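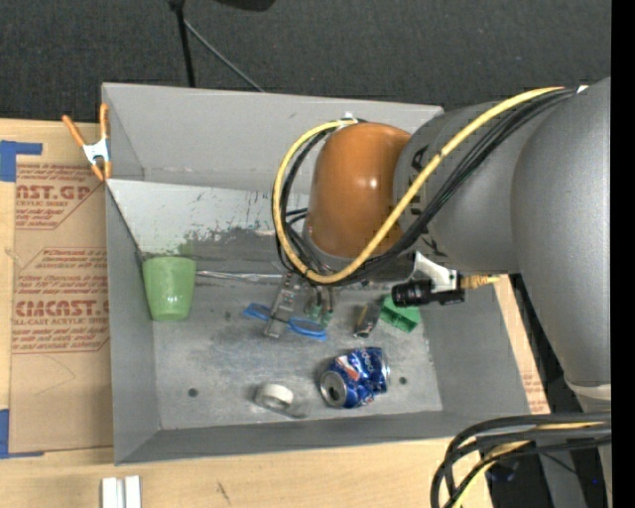 Jovita Meléndez asked last week why a shop can't simply order what it sold the month before. It can, if sales never change and deliveries always come on time.

**Reorder point**

Daily sales × days to deliver + safety stock

Hultard sells 109 units a day and waits five days for delivery, so it needs 545 to cover the wait. Add 300 as safety stock and the reorder point is 845 — not 840, as on the old sheet.

Safety stock costs money to hold. Set it by how much sales vary.

*For Saturday:* read the Grube case, pages 4 to 9.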